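Gripper station walk-round – bag task, with my comments

Filled in by Alina Ursu, July. Trosano collection room, table 2.
Copied to Teodor and Nelu. Marius, you asked for the long version, so you're getting it!

I do this one before the first take and again after lunch. Marks are OK, FIX or ASK, and then I ramble underneath.
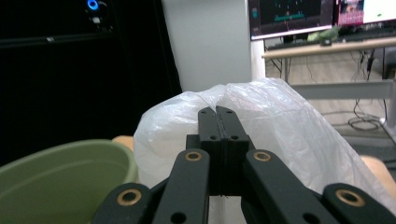
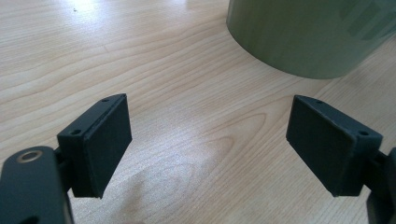
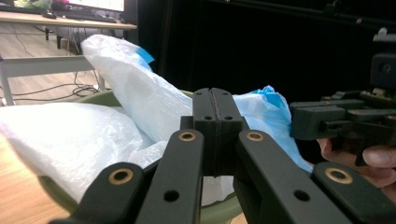

1. Fingertips seated and square – OK
Open, close, open, close, and look down the seam from behind while you do it. If one tip sits proud of the other, the thin plastic slides out at the low end and you get a whole batch of takes where the bag just sighs back into the bowl. Left tip on the Mendden unit was a hair out this morning. I nipped up both screws (by hand please, no drivers with batteries, we've cracked a tip that way before).

2. Pivots and bushings – OK, sort of
All turning freely. One of the outer arms on the second unit has a faint click at full open. It doesn't catch, and Obed had a listen and reckons it's grit. I've given it a wipe and I'll listen again at 5. If it's still clicking then, it gets swapped.

3. Pinch points – OK
You can get a little finger between the inner and outer arms if you carry the thing by the wrong end. I know because I did it. Hold it by the handle, always, even for the two steps over to the charger.

4. Camera lens and mount – FIX, done
Thumbprint on the second unit. Cloth is in the drawer, not your sleeve, Nelu. Mount is tight and the tilt hasn't moved from the line we drew.

5. Cables – FIX
Still my biggest grumble. There's far too much slack on the floor by the desk and I've caught my foot in it twice this month. I've asked for clips and Teodor says they're in the Coman order, so until those turn up please walk round the far side when you've got a gripper in your hand. It's a trip hazard and it stays marked FIX until it's sorted.

6. Table surface – OK
Wiped down between batches. Check for crumbs and bits too, they look like nothing but they do show up in the recordings. No rocking. Leg bolts checked.

7. Bags – OK
Bin any bag with a split in it, as a torn edge hooks on the screw heads. Don't be tidy about how you put them back! We want them crumpled differently every time, and if you fold them nicely the model only ever learns about nicely folded bags. Drop, shuffle, go. Spares live on the shelf with the Litari boxes. Once a bag has gone limp and soft all over, retire it, it doesn't behave like the ones people have at home.

8. Bowl – OK
No chips on the rim. Move it a hand's width or so between takes and turn it a bit. I forget this one more than any other, so I've stuck a note on my own monitor.

9. Two people working at once – ASK
When two of us reach for the same pile we need to agree who goes first, out loud, before the take starts. We had a bump last week, tip against tip, no harm done, but it spoiled the take and made Obed swear on the recording. My suggestion is that whoever holds unit one always calls it. Marius, can you say yes or no to that so I can write it in properly?

10. Lighting – OK
Blinds as they were. The glare on the wood comes and goes and I've been told to leave it alone, a bit of variety is good for the data.

11. Recorder and disk space – OK
Room for over 200 takes. Today's target is 200, so we're fine, but clear yesterday's once Teodor has confirmed the copy. Confirmed means he's replied, not that he's read it.

12. Hands and wrists – please take this seriously
Swap over every 9 takes on the pinch-and-lift. It doesn't feel like hard work and then you can't open a jar at teatime. If your thumb goes tingly, stop, write it on the sheet and do labelling for a bit – I'd much sooner be short on takes.

Left open: the floor cables (5), who calls the take (9), and the click on the second unit (2). Everything else is good to go. I've put the signed sheet in the blue folder by the door, and Nelu has the afternoon check.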